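Startseite | Handbücher | Zubehör | Kontakt
Drucken | Per E-Mail senden

Julport Überfallmelder - Handbuch für Gaststätten und Ladenlokale

4. Funktaster und Türkamera einrichten

Dieser Abschnitt gilt für die Zentrale Julport ab Gerätestand Februar. Die Zentrale muss montiert und mit dem Stromnetz verbunden sein (Abschnitt 3). Für die Einrichtung wird der Errichtercode benötigt, der Benutzercode reicht nicht aus.

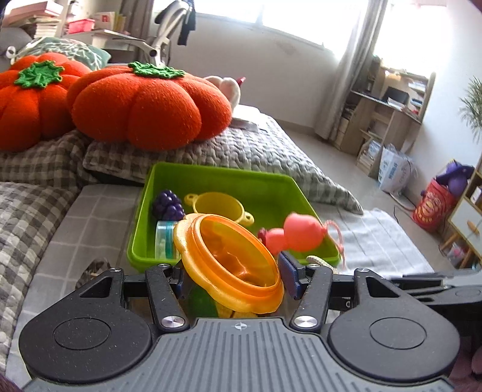
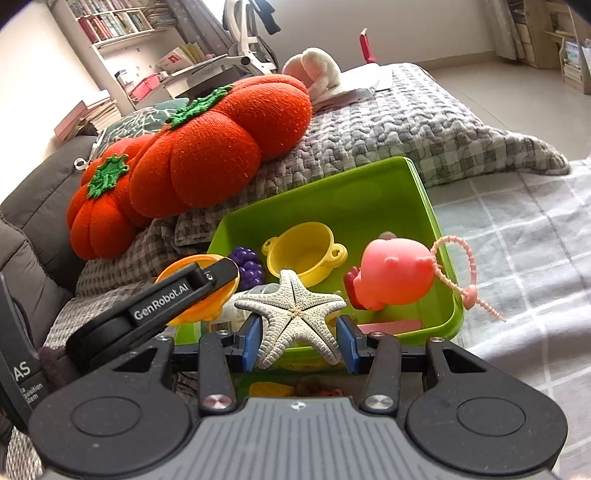
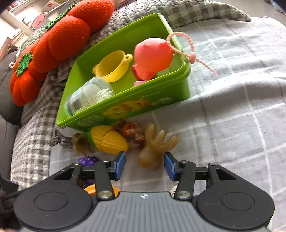 4.1 Funktaster anlernen

1. Zentrale in den Wartungsmodus schalten: Menü > System > Wartung. Die gelbe Leuchte blinkt langsam.
2. Batteriefach des Tasters öffnen und die Isolierfolie herausziehen.
3. Im Menü „Melder“ den Punkt „Neu“ wählen. Die Zentrale sucht jetzt 21 Sekunden lang nach neuen Geräten.
4. Beide Tasten des Funktasters gleichzeitig drücken und halten, bis die Zentrale einen kurzen Ton abgibt.
5. Dem Taster einen Namen geben, zum Beispiel „Theke links“ oder „Büro“. Der Name wird im Alarmfall an die Leitstelle übertragen. Keine Spitznamen und keine Abkürzungen verwenden.
6. Schritte 2 bis 5 für jeden weiteren Taster wiederholen.

Hinweis: Bleibt der Ton aus, den Taster näher an die Zentrale bringen und ab Schritt 3 neu beginnen. Kühlschränke und Zapfanlagen aus Metall schwächen das Signal deutlich.

4.2 Montageort des Tasters

1. Den Taster unterhalb der Thekenkante anbringen, vom Gastraum aus nicht sichtbar.
2. Abstand zur Kasse so wählen, dass die Hand ohne Vorbeugen beide Tasten erreicht.
3. Den Untergrund entfetten und die Klebeplatte eine Minute lang fest andrücken. Bei rauem Holz die beiliegenden Schrauben nehmen.
4. Empfangswert im Menü „Melder > Signal“ ablesen. Werte unter 3 sind nicht zulässig.

VORSICHT: Den Taster nicht dort montieren, wo er beim Putzen oder beim Einräumen von Flaschen versehentlich gedrückt werden kann. Ein Fehlalarm führt unter Umständen zu einem Polizeieinsatz, dessen Kosten der Betreiber trägt.

4.3 Stiller oder lauter Alarm

Ab Werk ist der stille Alarm eingestellt. Die Zentrale meldet an die Leitstelle, im Lokal ist nichts zu hören und nichts zu sehen.

1. Menü > Alarm > Verhalten öffnen.
2. „Still“ für alle Taster belassen, die während der Öffnungszeiten erreichbar sind.
3. „Laut“ nur für Taster wählen, die außerhalb des Gastraums liegen.
4. Mit OK speichern und den Wartungsmodus noch nicht verlassen.

WARNUNG: Bei einer Bedrohung mit einer Waffe den Taster nur drücken, wenn das unbemerkt möglich ist. Fallen Schüsse vor dem Lokal, Gäste von Fenstern und Tür wegschicken und zusätzlich die 110 wählen. Der Melder ersetzt den Notruf nicht.

4.4 Türkamera verbinden

Die Kamera Raso ist als Zubehör erhältlich (Bestellnummer 126). Sie speichert intern rund 2.000 Ereignisse und überschreibt danach die ältesten.

1. Netzwerkkabel an Zentrale und Kamera anschließen.
2. Menü > Video > Suchen wählen und die gefundene Kamera bestätigen.
3. Den Erfassungsbereich auf den Eingang begrenzen. Gehweg und Fahrbahn über „Maske“ ausblenden.
4. Uhrzeit mit der Zentrale abgleichen. Weicht sie ab, sind die Aufnahmen für die Ermittler nur schwer zuzuordnen.
5. Hinweisschild zur Videoüberwachung in Augenhöhe neben der Tür anbringen.

Hinweis: Nach einem Vorfall die Kamera nicht ausschalten und nichts löschen. Aufnahmen über „Export“ auf einen leeren USB-Stick sichern und den Stick der Polizei übergeben.

4.5 Probealarm

1. Leitstelle Seltach anrufen, Anlagennummer nennen und den Probealarm anmelden.
2. Wartungsmodus beenden.
3. Jeden Taster einmal auslösen und die Rückmeldung der Leitstelle abwarten - erst dann den nächsten Taster drücken.
4. Ergebnis im Betriebsbuch eintragen.

Den Probealarm nach jedem Batteriewechsel und nach jedem Umbau der Theke wiederholen.

Weiter zu Abschnitt 5: Benutzer und Codes

Stand: 18. März 2020
Redaktion: Theodorakopoulos
Drucken | Per E-Mail senden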